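Chapter 2: Condition, or Learning to Look at a Toy Car

14 shares | 3 comments

In the last chapter I got you started on what to collect. Now we get to my favourite part (and the part my students groan about), the slow business of working out what shape a die-cast car is in. 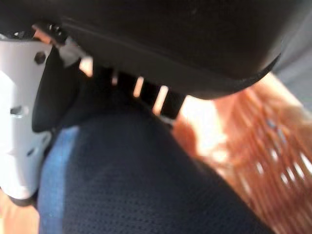
Why condition comes before price

I bought my first Fernden van at the Pledcombe swap meet on a Thursday evening, under a marquee, with one bulb swinging over the table. It was a bakery van in cream and I was in love with it. I paid $20 and walked back to the car feeling like a genius. At home under the kitchen light I found the rear axle had been bent and pushed straight again, both back wheels came off some other model, and somebody had touched up the roof with what I'm fairly sure was nail polish. I still have it. It lives on the windowsill above my sink and it's worth maybe 2 dollars, and I wouldn't sell it to you for fifty.

So that's where I'm coming from! I'm not going to tell you a worn car is a bad car. Plenty of mine were loved half to death by kids before I got near them and I like them that way. But you need to know what you're holding before you start talking money, and most beginners do it the other way round. They look up a price, get excited, and then squint at the paint hoping it agrees.

What we mean by condition

When collectors say "condition" they're squashing several different things into one word. There's the paint, of course. There's the casting underneath it, which can be cracked or crumbling even where the paint looks lovely. There's the wheels and axles, the windows, any decals or printed lettering, the little working bits like doors and boots and tow hooks, and then there's the box, which has a whole life of its own and gets Chapter 5 to itself.

A car can be wonderful in one of these and awful in another. I have a Fernden ambulance with paint so fresh you'd think it left the shop this morning, and no front window at all. Is that a good one? Well, it depends who's asking, and by the end of this chapter you should be able to describe it to a stranger over the phone and have them picture it properly. I'd much prefer you could do that than memorise a grading scale.

A word about grading scales

We will use one, mind you. The scale in this book is the one Fatima Isah taught me when I was helping on her stall, and it's a plain one with words in it and no decimals. Other books use numbers, and some dealers use letters, and a few use numbers and letters with plus signs hanging off them. They're all fine as long as both people in the conversation are using the same one. Where I've seen trades go sour, it's nearly always been over the word "mint", which some sellers use for anything with four wheels.

Fatima's rule was to grade the car, put it down, have a cup of tea and grade it again. If the second answer was lower, that was the one she wrote on the ticket. (If the second answer was higher she still wrote the lower one. She had very loyal customers.)

What you'll need for this chapter

Nothing fancy. A desk lamp you can move about, a magnifying glass, a soft dry paintbrush for dust, a notebook, and a handful of cars you don't mind fiddling with. Scruffy ones are best. If you haven't got any, the bargain tub at any swap meet will sort you out. Please don't wash anything yet! I know it's tempting. Cleaning is in Chapter 4 and I've put it there on purpose.

Try this first

Pick one car and write down everything you notice about it for 20 minutes. It'll feel like forever. Start at the front bumper, work back to the tail, then flip it over and do the base. Write "chip, left door, size of a sesame seed" and not just "chipped". Tilt it so the lamp skims along the roof, as touched-up paint often has a slightly different shine.

Keep that page. We'll come back to it in the section on repaints, where I'll also own up to the Tehrani fire engine.

Share this chapter (14)
Comments (3)

Related chapters
Chapter 1: Picking a Lane, or What Should I Collect?
Chapter 3: Repaints, Repairs and Swapped Wheels
Chapter 4: Cleaning Without Crying
Chapter 5: The Box and Why People Fuss Over It
Chapter 6: Your First Swap Meet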